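## Packing Small Orders: Box Strength, Void Fill and Drop Damage

Most of the damage claims that reach the Griner returns desk come from parcels in the light and medium classes. Heavy freight is strapped to a pallet, moved by forklift and handled by people who expect it to be heavy. A light parcel goes down chutes, gets stacked under other parcels and is sometimes dropped from waist height onto concrete. Shippers who moved to the Gutgate line in August have asked for a single set of notes on packing for that route. These are the notes.

### Board grade

Single-wall corrugated board is adequate for most items if the box is new. The two values to look for in the maker's certificate are burst strength and edge crush. Burst strength describes how well the face of the board resists a puncture. Edge crush describes how much load the board takes standing on its edge, and it has more bearing on stacking. A box that will travel near the bottom of a cage should be selected by edge crush.

Flute direction matters as much as grade. The flutes should run vertically when the box is in its shipping position. A box laid on its side puts the load across the flutes and will give way much sooner than the certificate suggests. If an item can only be loaded from the side, order a side-loading box with vertical flutes.

Reused boxes lose strength at the corners and along the score lines first. A used box with soft corners should go to recycling even if the panels look clean. Board also loses strength as it takes on moisture, so flat stock should be kept off a bare concrete floor and away from the dock door.

### Box size and clearance

Choose the inner size from the wrapped item, with room for cushioning on all six sides. The common error is to measure the bare item, pick the nearest stock size and then remove cushioning until the flaps close. The reverse error is a box much too large for its contents, which needs a great deal of fill and tends to collapse in the center when stacked.

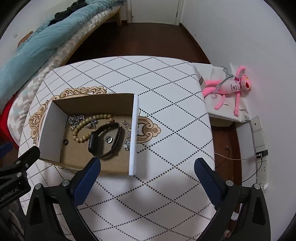

Fragile goods need more clearance than soft goods, and items with a projecting part (a spout, a handle, a valve stem) should be measured to the tip of the projection. Where two items share a box, they need a divider between them that is at least as tall as the taller item. A divider that stops halfway lets the upper parts knock together, and the upper parts are often the weak ones.

### Cushioning

Cushioning works by compressing over a distance. Material that is too stiff passes the shock through to the item. Material that is too soft bottoms out, and the item meets the wall of the box. Both failures look the same on a claim form, so it helps to inspect the fill afterward. Foam with a permanent dent was overloaded. Foam with no mark at all next to a broken item was probably too stiff for the weight.

General guidance for the three materials stocked in the Gutgate supply cage:

- **Crumpled kraft paper.** Suitable for blocking movement under light loads. It settles in transit, so the box should be slightly overfilled and the flaps pressed down to close.
- **Air pillows.** Suitable for filling the top of a box. Not suitable under a heavy item or against a sharp edge.
- **Foam sheet and foam panels.** Suitable for side walls, dividers and bases. Cut to fit closely; a panel that slides will work its way to one end.

Mixed fill is acceptable. A foam base with paper at the sides and pillows on top is a reasonable default for glassware and small instruments.

After closing the box, shake it gently. Any movement that can be felt or heard means more fill is required.

### Closure

Use the H pattern on the top and the bottom: one strip along the center seam and one across each end. Tape should extend onto the side panels by at least 70 mm. Shorter tails lift in cold weather, and once a tail lifts the rest of the strip follows. Tape does not hold on dusty board, so wipe the seam first. String, masking tape and cellophane tape are not accepted on the Gutgate line.

Water-activated paper tape gives a stronger bond to corrugated board than plastic tape, but it needs a short time to set. Parcels sealed with it should not go straight onto the belt.

### Labels

Place the label flat on the largest panel, away from seams and corners. Remove or cover old labels and barcodes completely. A surplus barcode on a side panel is enough to divert a parcel at the sorter, and the Saturday run has no manual sort to correct it. "Fragile" stickers are permitted but do not change how a parcel is routed, and they should not be treated as a substitute for packing.

### Drop testing

Any new pack design going out in quantity should be tested before release. The procedure in use at Griner drops the packed box on one corner, the three edges leading to that corner, and all six faces. Contents may be replaced with a dummy of equal weight and similar shape. Record the condition of the box after each drop and open it only at the end.

The Kapoor bottle carton was changed after this test. The first version, with a 40 mm foam base, failed on the corner drop. Two layers of softer foam of the same total thickness passed.

### Stock and ordering

Flat boxes are supplied in bundles, with a minimum order of 300 per size. The revised carton is listed under Fleltov stock code 1225 and replaces the earlier single-base version. Old stock may be used up for soft goods only. Send size requests to the supply cage before the end of the month, with inner dimensions given as length, width, depth.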